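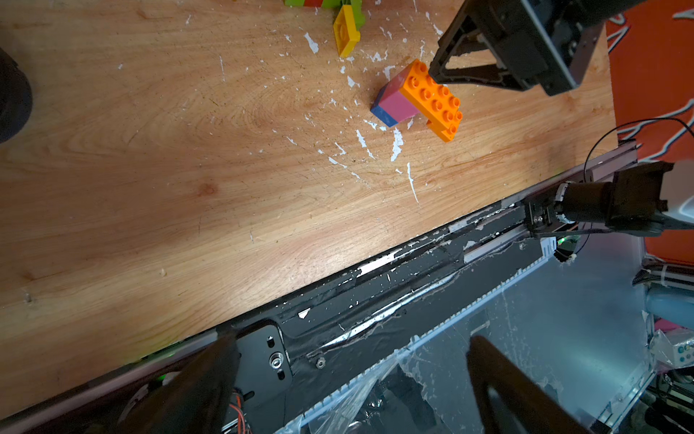 Plateau en bois clair, briques orange et rose.

Kit d'entretien Stedau pour plateaux en bois : mon avis

Je voulais un kit complet pour la table de la famille, sans passer trois soirées à comparer des huiles. Dans la boîte : un flacon d'huile, un savon, deux patins abrasifs et 10 chiffons. J'ai commencé par l'intérieur d'une vieille porte de buffet et j'ai tout de suite adoré – l'huile s'étale toute seule, sent un peu la noix et n'accroche pas au chiffon !

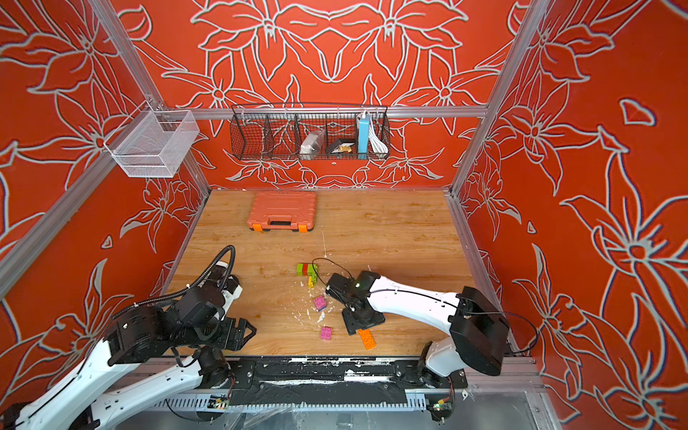 L'application

On ponce dans le sens du fil, on dépoussière, on huile très mince, on essuie au bout de vingt minutes. Hicham El Idrissi, mon beau-frère, m'avait conseillé une seconde couche le lendemain, et il avait bien raison : le grain de la porte est devenu superbe.

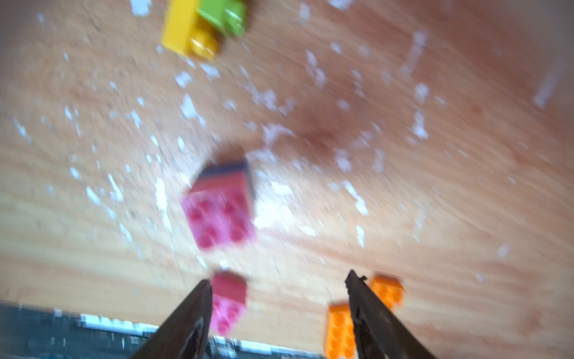
Mouchetures blanches sur le bois, brique jaune en haut.

Le savon m'a moins emballée. Il mousse beaucoup et il faut rincer deux fois, alors que celui de Gremoritz se contente d'un coup d'éponge. Le patin fin, lui, est une merveille (le gros, je le garde pour le banc du jardin). 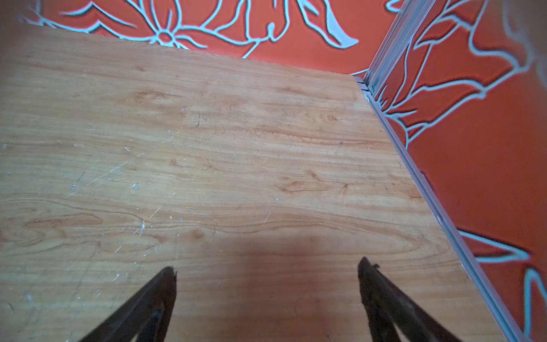
Je rachète ?

Oui, l'huile seule, et en grand flacon. Il me reste le dessous des étagères à faire avant octobre.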